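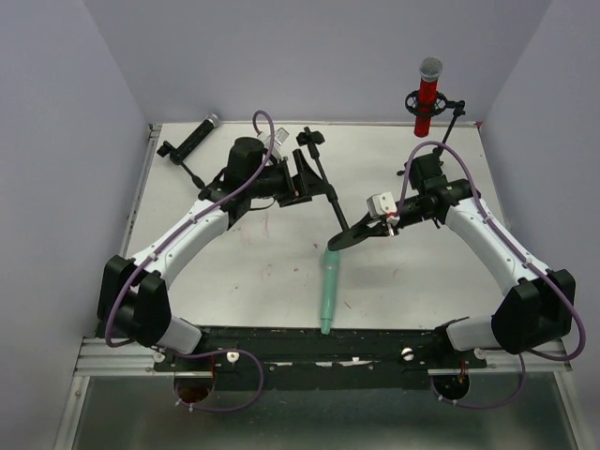

Equipment Loans: Microphones and Stands

Members of the Clestwood Community Hall are advised that microphones and table stands may once again be borrowed through the equipment desk. The service was suspended while the catalogue was brought up to date, and the Management Board thanks user groups for their patience during that period.

The revised catalogue lists 61 audio items, including handheld microphones, stands, clips and cables. Each item now carries its own number, which must be entered on the loan form at the time of collection. A microphone and its stand are recorded separately, and borrowers are asked to check that both numbers appear on the form before leaving the desk.

Handheld microphones are suited to meetings, panel discussions and spoken-word events. Groups planning a musical performance should speak with the desk beforehand, as the Berkinness Room and the main auditorium have different sound systems and not every cable will fit both. Bookings for the auditorium do not automatically include microphones – these must be requested on a separate line of the form.

Loan Period and Charges

The standard loan period is one booking. Equipment may be kept overnight by prior arrangement, provided it is returned by noon the following day. A refundable deposit of $30 applies to each loan, regardless of the number of items taken. Registered non-profit groups may apply to have the deposit waived for the year.

Care and Return

Microphones should be switched off before they are taken out of their clips. Borrowers are requested to hold the clip steady with one hand and to draw the microphone out by its body, never by the grille. Stands should be laid flat for carrying, and any threaded fitting that has worked loose should be tightened by hand only. Several clips were cracked last season through the use of pliers.

Grilles may be wiped with a dry cloth. Sprays and household cleaners must not be used. Any fault, however minor, should be noted on the back of the loan form so that the item can be set aside and tested before its next booking. There is no charge for reporting a fault.

Repairs continue to be carried out by Hafþórsson Audio, and items sent away are marked as unavailable in the catalogue until they come back.

Loan forms are available at the front office, extension 478, and at the equipment desk, which is open Thursday from 4 p.m. to 7 p.m. Requests for the July concert program should be submitted as early as possible.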